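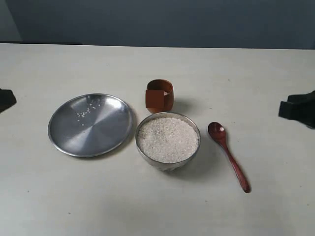 No. 6, page 2

Monday, late. The Dustgate bus was replaced by a smaller Dustgate bus, so I stood the whole way with a stranger's umbrella in my ribs and finished the Lemaire chapter over somebody's shoulder. He reads slower than I do. I had to wait for him at the bottom of each page.

Work on the translation continues to not be work. The Grakov people want 4000 words by the end of March and I have a title, an epigraph, and a strong opinion about a semicolon. I wrote to ask for two more weeks. They wrote back in six minutes, which worries me. Either they expected it or they've stopped caring.

Rice for dinner again. I keep buying the big bag as if I'm feeding a crew. I had meant to make the thing with the eggplant, but the eggplant has gone soft in a way I didn't want to look into.

The upstairs radiator has started knocking again. Called Zorkden Heating and was on hold through some six rounds of the same flute tune, and then a very cheerful voice told me the office had closed. It had been open when I started calling. I have hummed the flute tune all evening, once in time with the radiator.

Must remember: library books, stamps, the other glove. Also find out what "estuarial" means before I use it a third time.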